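Filed under: Student Projects / Geography & Local Studies

Who still uses the Kereama laundrette?

I picked the laundrette for my project mainly because I walk past it on the way to college and it's always full, even though my gran swore it would shut years ago. Ashton Hoani and I sat in there on Monday with a clipboard and asked people why they'd come. Over 12 said yes to a chat, and only one told us to get lost (fair enough, he was on the phone).

I'd guessed it would be mostly students. Wrong! The biggest group was families with a broken machine at home, and then people with duvets that won't fit in a normal drum. Aroha Tamihana comes every week for the company and brings her own biscuits, which she shared — so I may be a bit biased about her answers.

The old town survey in the library counted 1,802 homes in Kereama, and the newer one says 1,709, so there are fewer households than there used to be and the place is still busy. I'd love to know if it's the same over in Urkama, but the bus times were hopeless.
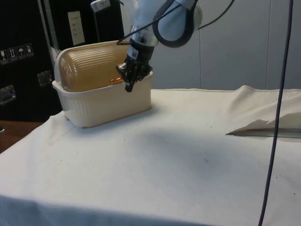
My tutor, Mr Negash, said my questions were too leading, and looking back at number 9 ("Don't you think it's too dear?") I can see his point. I'd reword that one and go on a weekday evening as well, when the shift workers come in. Ashton has the filled-in sheets if anyone wants to check my adding up.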